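Folding the laundry is still the hard part, says Erkthorpe trial

February 10, 2025

Anyone who has ever stood over a basket of clean washing on a Sunday night, wondering whether a machine might one day take the whole lot away and bring it back in neat piles, will want to know how things are getting on in Erkthorpe. The short version is that they are getting on slowly, and that the people doing the work are a good deal more cheerful about it than you might expect.

Truvidum, the small automation firm that moved into the old seed merchant's building behind the station two winters ago, has published the first results from its laundry trial, a project it calls Soriano. The idea is easy to explain over a cup of tea. A robot arm is given one item of clothing at a time on a table, and it has to pick the thing up, lay it flat, fold it and put it on the right pile. A person can do this while talking on the telephone and keeping half an eye on the oven. The arm needs the table, good light and (for now) quite a lot of patience from whoever is standing next to it.

The trial has got through 732 folding attempts since the autumn, using clothes of every sort that a family might own -- tea towels, pillowcases, T-shirts, school jumpers, shorts, vests, and a great many socks. Towels came out best. The firm says most of them were folded to a standard that a fairly fussy person would put straight in the airing cupboard, and having seen a stack of them on the shelf by the door, we are inclined to agree. T-shirts were middling. Jumpers were described to us as "a bit of a lottery", mainly on account of the sleeves, which have a way of ending up underneath when they ought to be on top.

Denim has turned out to be a puzzle of its own. You might think that a stiff cloth would be easier, as it stays where it is put, and up to a point that is so. A pair of jeans doesn't slither off the table like a silky blouse. But denim is thick at the waist and thicker still wherever there is a seam, and a fold that looks perfectly good when it is made can spring open again a moment later. Children's sizes are harder than grown-up ones, because there is so little cloth to work with between one bulky bit and the next.

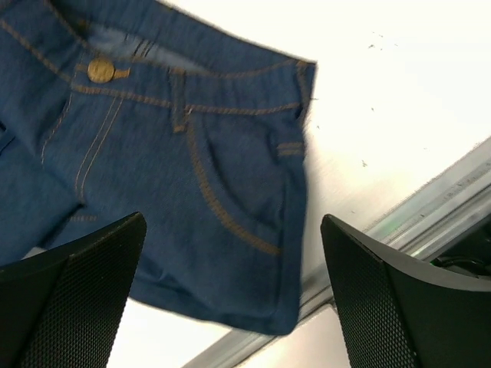 Could a machine like this put away a family's washing today?

A patient household might get its towels and pillowcases done, but the rest of the basket would still need a person, and so would the carrying, the sorting and the putting away in drawers.

That last part matters more than it sounds. When people talk about wanting a robot to do the laundry, they tend to picture the folding, and yet the folding is only one step in a long chain that begins with somebody picking a sock up off the landing. There are pockets to be checked for tissues. There are things that must not go in with the whites. There is the jumper that has to be dried flat, and the duvet cover that has swallowed three other items in the drum and has to be persuaded to give them back. The Soriano project makes no claim to do any of this, and the firm was quite firm with us (forgive the pun) that it would rather do one job well before it goes looking for another.

Speed is the other thing. On a good run the arm will fold a tea towel in a little under a minute, and a T-shirt takes it rather longer. A pair of shorts can take several minutes if the first attempt goes wrong and has to be shaken out and begun again, as happens fairly often. The arm does not mind this in the least, of course, and there is a perfectly fair argument that a slow machine working through the night would do just as well as a quick one, so long as the washing was ready by breakfast. Whether people would put up with the noise of it through the bedroom wall is a question for another day -- although we can report that it is no louder than an ordinary sewing machine, and has something of the same rhythm.

Shops have been watching with interest too. Plastness, which runs the homeware and clothing store on Erkthorpe's Market Parade, has been sending some 4,000 items a month through its back room for refolding, mostly things that customers have taken off the shelves, opened out, held up against themselves and put back in a heap. It is a job that falls to whoever is on the late shift, and by all accounts it is not a popular one. The store has agreed to lend stock to the trial and to have a folding table of its own for 10 weeks from the end of the month, set up in the stockroom away from customers.

Plastness was keen to say that no hours will be cut as a result. Staff on the late shift will carry on as they are now, and the arm will be given a share of the easier things, to begin with just towels and cushion covers. The store's own view is that a new starter learns to fold a T-shirt the shop's way in an afternoon, and it would like to see how long the arm takes to learn the same thing. There is a certain amount of friendly rivalry in the air already, and we understand that a stopwatch has been bought.

A shop floor is in some ways a kinder place for a machine than a home. The stock is new, it is all much the same from one week to the next, and nothing has shrunk, stretched or lost a button. At home no two things in the basket match, and even the same T-shirt is a slightly different shape after every wash. Truvidum told us that its early attempts, made with brand new clothes bought in packs, gave it rather too rosy a picture. Once worn clothes were brought in, the results dropped sharply and took most of the winter to creep back up. The firm has kept to second-hand things ever since, and is glad of more.

It is worth saying too how much of the work is done by people. Each garment that goes on the table is put there by hand, and a good part of every day goes on showing the arm how a thing ought to be done by guiding it through the movements, again and again, with the clothes in every sort of crumpled heap. Those sessions are recorded and learned from. We had a go ourselves, with a checked tea towel, and found it an oddly absorbing way to spend a quarter of an hour. Our effort was kindly described as "useful", and we noticed it was refolded after we had stepped away.

As for price, there is nothing to buy yet and no date for when there might be. Truvidum says a version for laundries and shops would have to come first, and that a machine small enough and cheap enough for an ordinary kitchen is a good many years off. Other household jobs have been looked at in a small way. Wiping down a worktop went rather well. Loading a dishwasher went well enough with plates and very badly with wooden spoons, and making a bed has been put to one side for the time being, after what we were told was a long and tangled afternoon with a fitted sheet. Anybody who has ever tried to fold one of those will have some sympathy.

Readers who would like to see the arm at work can do so at the open afternoon at the old seed merchant's building, from 2 o'clock on the last Saturday in February. Entry is free, there will be tea and a cake table, and children are welcome with an adult. Donations of clean second-hand clothing can be left in the box inside the front entrance on any weekday. Children's clothes are especially wanted, as are odd socks, of which the project cannot apparently have too many.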